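Two-finger gripper keeps missing small foam letters, change the fingers or the camera?
Posted in Arms, Grippers and End Effectors
646 views

wristcam_newbie
2021-12-15

Ok so bench has two white arms, parallel gripper on each, flat black fingers. Wrist cam on the gripper plus one fixed camera looking at the whole table. Task is sorting foam alphabet letters onto plastic plates. Sounds easy. Isn't.

What we're comparing right now:

Fingers. The flat plates it came with vs a softer set from Wondent that has a rubbery pad and a bit of give at the tip.

Cameras. Wrist view only, fixed view only, or both together.

Controller. Stock one vs the Gistness build. Don't want to change that yet if I can help it, one thing at a time.

So far we ran 668 grasp tries on the stock fingers, mix of letters, and the misses bunch up on the same few kinds. The skinny ones (l, i, j) are worst. The finger comes down on top of the letter and squashes it in place of going beside it. Round ones like the o do ok if the approach is centered. Letters close together are bad too, we go for one and drag the neighbor along.

Other thing, the wrist view seems fine when the arm is up high but the last bit before closing is basically blind, the fingers and whatever they shade take up the part of the picture I care about. Fixed camera sees the letters ok but the gripper gets in the way there too once it's low.

Wrist view first, then the fixed one, so you can see what I mean about sizes and shadows:

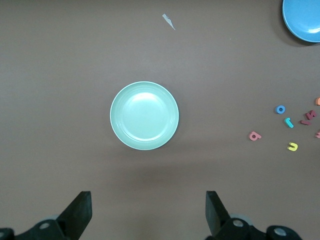
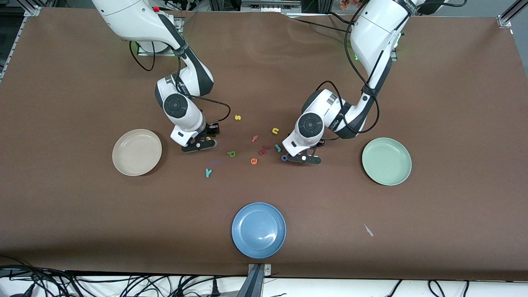 Photos: wristcam_newbie, Jendstead bench. OK to reuse with credit.

Stuff I already tried:
- slower descent, helped a little on the round letters, nothing on the skinny ones
- opening the fingers less before going down. worse
- closing force up and down, foam doesn't care much either way

Questions basically:
Would you swap the fingers first or fix the cameras first?
Is anyone using both views at once for parts this small, and do you trust one more than the other near the table?
Does the plate color matter? We have a few pastel ones and the shiny spots on them bug me.

Can't buy a lot of stuff. Fingers are fine, a third camera would be a fight. Thanks

padsandplates

Fingers first. Cheap, quick to swap, and you'll know in a day.

Your stock ones look like plain flat plates and those are great for boxes and bad for thin soft stuff lying flat. What gets you is the tip. If it's thick then it lands on the letter any time you're a hair off. You want a tip that gets thin at the bottom so it can slide down next to the part, and a little bit of give going up so touching the table isn't a crash. File down a spare set before you spend anything. Seriously. We did that on ours and then bought the nice ones after, with a much better idea what to ask for.

About the Wondent pads, I've used something like them. Grip is lovely. But a rubber pad that bulges out makes the bottom edge fatter, so check you aren't fixing one problem with the other. Measure the tip thickness with the pad on, at the very bottom, and compare it to the gap between your letters. If the tip doesn't fit in the gap no camera on earth is going to help you.

Also tape. Thin grippy tape on the inside faces of the stock fingers. Lets you test "more friction" seperate from "softer shape". Otherwise you change both and don't know which one did it.

For the skinny letters, check which way the fingers are turned. Close across the short side, always. If your grasp planner picks the angle from the middle of the blob and ignores the long direction you get exactly what you describe. The l and the i are just little bars, the angle is everything on those. On the o it can be any angle at all, which would fit with why yours do ok.

For letters that touch or nearly touch: don't grab. Nudge first. Closed fingers, low, push one away a bit, look again, then grasp. Slower per letter but you stop dragging the neighbors. We had a rule where if the gap was under one finger thickness it had to nudge, no exceptions, and that was way simpler than trying to be smart about it.

extrusion_and_coffee

Kind of disagree with the above, I'd look at calibration before touching anything. If the fingers land on top of the letter every time on the same side that's an offset, not a finger problem. Do this:

Put one letter down in open table. Go to it with the fixed camera only. Note which side you miss on. Turn the wrist 180 and do it again. If the miss flips sides with the wrist, the error is between the wrist and the fingertips (tool offset). If it stays on the same side of the table, it's your camera to table numbers. Takes ten minutes and a ruler.

Do it for both arms! Two arms never come out the same even when they're the same model. If you pooled all your tries together, split them by arm and look again. I bet one is worse.

On the two views, what works for us:

Fixed camera picks which letter, and says roughly where.
Wrist camera takes a look from a set height above it, straight down, before the fingers start covering stuff.
Then you commit. Go straight down with no more looking. Don't let it keep correcting in the last bit, because it's correcting off finger shadow half the time.

The look height matters more than the camera. Raise it until you have the whole letter plus a bit of table on all sides, in the gap between the open fingers. Then lock your exposure. Auto exposure on a brown table with dark fingers hanging in view will wander on you. Dark letters on brown are gonna be the hard ones too, the maroon ones in that first shot I'd expect to get found late or not at all. Log your misses by color, not just by letter shape. Might surprise you.

Plates: color I wouldn't worry about. The glare yes, a bit. That bright spot on the mint one in the wrist view is the kind of thing that can get picked up as an object sitting on the plate. Move the light or put something in front of it to spread it out. Matte plates would be nicer but try the light first, free.

One more, there's a little pale scrap on the table in both of those. Pick it up or mask it, or sooner or later your detector will call it a letter and you get a junk try in the counts. We lost most of September to something about as dumb as that.

Leave the controller for last like you said. I ran the Gistness one for a while on a Nugroho arm and the motion was smoother near the table but it didn't change where the fingers ended up. Different arm than yours so take it for what its worth.

justpassing_88

suction?

edit: ok foam, and letters with holes in them, probably no. Small cup on the wider ones maybe. Ignore me

wristcam_newbie

Did the 180 thing on both arms. One flips, the other one hardly misses at all. So tool offset on the one arm, and I'd been lumping them together the whole time, great.

Fixing that first, then filing down a spare set of fingers. Wondent pads go on after. Will post numbers split by arm and by letter when I've got a full run of each, same 668 so it lines up with the old one.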